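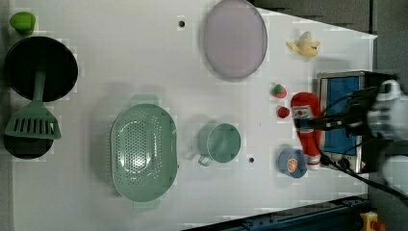

A frying pan, a green spatula and a mug on the tabletop.

Getting your water heater ready for the cold months

The fall service schedule at Wurkine Heating and Water is open as of 24th September. Most of the calls we take at this time of year are for furnaces, and the water heater gets left until it leaks or quits. We would like more of our customers to have both looked at on the same visit. It saves you a second trip charge, and it saves us a drive out to Lostance in the snow.

The water coming into your house is a lot colder in December than it is in July. Your heater has to work longer to bring each tankful up to temperature, and a tank that seemed fine all summer may start running out halfway through a shower. Sometimes that means a worn part. Quite often it just means there is a layer of sediment on the bottom of the tank, and the burner is heating the sediment before it heats the water.

Sediment is mostly minerals that settle out of hard water. If your gas heater pops or rumbles when the burner is on, that is usually the cause. Electric heaters are quieter, but the lower element can get buried and burn out. Homes on the Berisha Road side of town are mostly on wells, and we see more buildup there than anywhere else we work.

What the visit covers

The fall water heater service is $299 when it is booked with a furnace check. The technician will:

– Drain and flush the tank
– Test the temperature and pressure relief valve
– Check the anode rod and tell you how much of it is left
– Check the burner and venting on a gas unit, or both elements and thermostats on an electric one
– Look over the shutoff valve and the supply lines for corrosion
– Set the thermostat where you want it

The price includes labor and a new drain valve washer if one is needed. It does not include an anode rod or a relief valve. If either one needs replacing, you will get the price before any work is done, and you can say no and still have the rest of the service finished.

Please allow 2 hours. The hot water will be off for that time and will take a while longer to come back after we leave. Run the dishwasher and the washing machine ahead of time if you can. We also ask that you clear a path to the heater and move anything stored against it. Paint cans, gasoline and solvents should never be kept near a gas unit in any season. 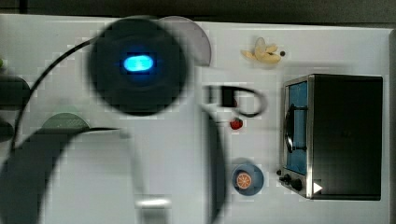 The anode rod deserves a few more words, as it is the part customers ask us about most. It is a long metal rod that hangs inside the tank and corrodes so the steel does not. Once it is used up, the tank itself starts to rust, and there is no repair for a rusted tank. A rod can last several years in soft water and a good deal less in hard water or with a softener running. Checking it means loosening a large hex fitting on top of the heater, and on an older unit that fitting can be very tight. We do not recommend forcing it yourself.

If your heater is already old, we may suggest leaving the rod and the drain valve alone. A tank that has never been flushed can have enough buildup around the valve that opening it starts a drip. The technician will look at the age on the label first and talk it over with you. In that case we do the safety checks only, and the charge is lower.

Between visits

There are a few things any homeowner can do. Look at the floor under the heater once a month. A little moisture around the drain valve may only need a cap, but water coming from under the jacket means the tank is on its way out. Feel the discharge pipe that runs down the side from the relief valve. Be careful, it may be hot. If it is dripping on a regular basis, call us. Do not plug or cap that pipe for any reason.

Know where your shutoffs are. The cold water valve is normally on the pipe going into the top of the tank. A gas unit also has a gas valve, and an electric unit has a breaker in the panel. Put a tag on each one so that anybody in the house can find it.
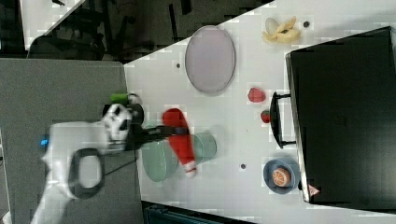
A customer in Lostance wrote after our last issue to say that her heater was in an unheated garage, and that she had been turning the thermostat all the way up every winter to make up for it. She wanted to know if an insulating blanket would do the same job for less money. On an older electric tank it often will, and the blanket is cheap. On a gas tank the blanket has to stay clear of the top, the burner door and the air intake, and on many newer tanks the manufacturer says not to use one at all. Check the label first. Insulating the first few feet of hot water pipe is a safe choice on most electric units, and gas units need the foam kept away from the vent.

Turning the thermostat all the way up is something we would steer people away from, mainly on account of scalding. If there are small children or older adults at home, ask the technician to check the temperature at the tap.

Replacing a heater

We carry the Fusa line of tank heaters in gas and electric. If you have a service done this fall and decide to replace the unit within 30 days, the $299 comes off the price of the new one. Financing is available on jobs over $1,000. The installed price we quote includes the permit, the drain pan and hauling the old tank away.

To book, call the office or reply to this newsletter with your address and the age of your heater, if you know it. Furnace plan members are scheduled first. Morning appointments tend to fill up early – if you can be flexible, say so when you write and we will find you a place sooner.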